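Elalau Equipment Planning Record
README for the planning folder

Status: draft for budget holders
Maintained by: Shona Imrie
Last revised: August

Purpose

This file accompanies the planning sheets for the Elalau tabletop manipulation program. It sets out what the program intends to buy, what it intends to keep, and how the sheets should be read. It is meant for budget holders and for the site leads who must sign the request form before an order is placed. Technical documentation of the recordings is kept separately, in the data folder.

Scope

The record covers equipment used directly in demonstration recording: hand-held grippers, marker mounts, head-mounted cameras, tables, task objects, power distribution and local storage. It does not cover salaries, rent or computing time. Robot arms are treated in a separate request, which will be considered once the hand-held stage has been reviewed.

Contents of the folder

inventory.csv -- one row per item, with owner, condition and location
requests.csv -- items proposed for purchase in the coming budget period
quotes -- supplier offers, filed by supplier name
spares.csv -- consumables and replacement parts
layout.txt -- station plans and power needs for each room
changes.txt -- a short log of revisions to the above

Basis for planning

The unit of planning is the station. A station consists of one operator, one pair of hand-held grippers with marker mounts, one head-mounted camera, one table and a set of task objects. The present request provides for 4 stations working at the same time and one spare pair of grippers for every two stations.

Three suppliers were invited to quote. Clitutis offered complete gripper pairs with mounts. Sýkora offered jaws and fingertips only, to be fitted to housings made in our own workshop. Mollavex offered a lease with service included. The offers are not directly comparable, and the sheets therefore list them on a common basis: cost per station over the planning period, with spares and operator training shown on separate lines.

Fingertip pads are treated as consumables. The request includes 200 pads, to be held centrally and issued against a signature. Printed markers are also consumables, but they are inexpensive and may be reordered by the site lead without further approval.

Furniture should be drawn from existing stock wherever possible. Tables need not match between stations. Kitchen articles and other household objects used in tasks are bought locally and charged to the task objects line -- not to general supplies, where several were entered in the past.

Hand-held grippers in use at the tables 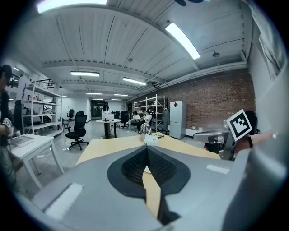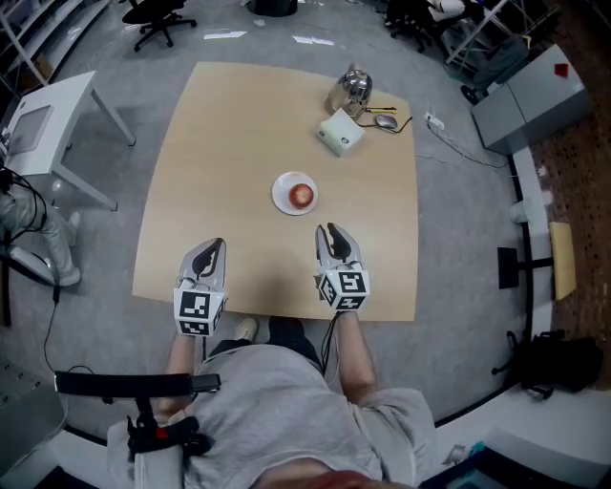

Shona Imrie notes that the furniture and task objects lines have been questioned far less than they deserve, and asks that reviewers spend their time there as well as on the gripper quotes. In her view the lease from Mollavex looks costly only until the repair line is added to the other two offers, and she would accept a smaller number of stations in exchange for a service agreement. She adds that she has no objection to the Sýkora parts as such, but that workshop hours were left out of the first comparison and must be entered before anyone signs.

Response to the above

The workshop hours have since been entered in requests.csv and the comparison has been recalculated. The number of stations remains open. Until it is settled, quotes should be read on the basis of 4 stations, and any reduction should be shown as a separate column.

Known gaps

Cable and power strip lengths in layout.txt were estimated from floor plans and have not been measured on site.

Condition ratings in inventory.csv were entered by different people using different scales. Ratings marked "fair" should be checked before an item is counted as available.

No allowance has been made for replacing head-mounted cameras during the planning period. A line will be added if the supplier withdraws the current model.

Storage is budgeted for 6 months of recording. Retention beyond that period is a matter for the data folder.

Approval

Requests above the site limit need 3 signatures: the site lead, the budget holder and the equipment office. Requests below the limit need only the site lead. Verbal approval is not sufficient, including for urgent repairs.

Corrections

Send corrections to the maintainer with the file name and row number. Please do not edit requests.csv directly once a request has been signed -- enter the change in changes.txt and the maintainer will issue a new version.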